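Braketti Home Forum > Kitchen > Small appliances and countertops

Thread: What do you do with the big round thing on the counter?

pennyroyal_k
13/06/2019
We moved into a smaller place in Lukville and the counter is one short run between the sink and the stove. I have a Lindholm cooker, the white rounded one with the gray strip over the lid. It is the biggest thing in the kitchen after the fridge. It used to live on a sideboard and I never thought about it. Now it takes up the spot where I would chop.

I use it maybe twice a week for rice and once for beans. Do people leave these out or put them away? The cabinet under the counter is deep enough but I would have to lift it over the pots every time.

marrowfat
Put it away. Anything that isn't used every day goes in a cabinet. I did this with mine, the mixer and the toaster and got my whole counter back.

dunmore_attic
Disagree with marrowfat. If it goes in the low cabinet you will stop using it. Ours went under the sink in December and came out again when we had company. We were boiling rice in a saucepan the whole time and scorching it.

marrowfat
Then you didn't need it.

dunmore_attic
We did need it, the rice was bad.

Ivar Haugen
What is the height from the counter to the bottom of the wall cabinets? If there is clearance for the lid to open, push it back into the corner by the fridge. Corners are bad for chopping anyway. If there isn't clearance, you want a pull-out shelf. I put one in at my sister's in Prorstead. It took 2 hours and she keeps a Lindholm on it.

pennyroyal_k
The lid hits the cabinet if it's all the way back. It opens if I bring it forward to the edge, but then we're back to no counter.

tilly_oates
Don't run it under the wall cabinet even if the lid clears. The steam comes straight up. The veneer on the bottom of mine lifted and the landlord kept part of the deposit.

Ivar Haugen
Agreed on the steam. I should have said that. The pull-out shelf fixes it because the cooker is out in the open when it's on.

marrowfat
She is renting. She can't screw a shelf into the landlord's cabinet.

pennyroyal_k
I am renting, yes. I can ask but I don't expect much.

hobnail961
A rolling cart is what you want. Mine is narrow, fits beside the stove, and holds up to 6 bags of rice and flour on the bottom with the cooker on top. When it's cooking I roll it out from the wall. No screws.

Is yours hard to keep clean, by the way? I have trouble with mine around the middle.

pennyroyal_k
A cart might work. There is a gap by the back door.

Cleaning is the other thing I meant to ask about. The top wipes down fine and so does the gray part. It's the seam that goes around the body where the upper half meets the lower half. It has a little lip, and whatever runs down the side stops there.
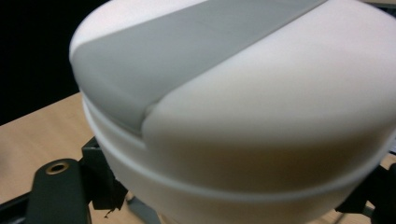

I've been going around it with a damp cloth over my fingernail, and that gets most of it. Would a toothbrush scratch the white? The finish is matte and I don't want a shiny ring around it.

tilly_oates
Soft toothbrush, dish soap, barely damp. Unplug it first. Don't use baking soda paste, I got a shiny patch on a matte kettle that way.

marrowfat
Baking soda is fine. I've used it on everything for years.

tilly_oates
On matte plastic?

marrowfat
On enamel mostly.

dunmore_attic
Wooden toothpick with a bit of paper towel wrapped around the end. It gets into the groove better than a brush does. Go all the way around and change the paper when it gets gray.

Ivar Haugen
Whichever you use, don't spray anything at the seam. Spray the cloth. You don't know what is behind the joint.

If you go with the cart, measure the cord before you buy. The one on my sister's is short and she can't use an extension, so we had to move the shelf over one cabinet.

hobnail961
Good point about the cord. Mine just reaches. Also get a cart with locking wheels, and lock them before you open the lid.

pennyroyal_k
Measured. The cord reaches the gap by the door as long as the cart is no taller than the counter. I'll look for one with locks. The toothpick is working on the seam so far, I've done the front and still have the back to do.

marrowfat
I still say cabinet.

dunmore_attic
We know.

hobnail961
Post the width of the gap if you want and I'll check it against mine. I can't remember the measurement but I have the box in the garage.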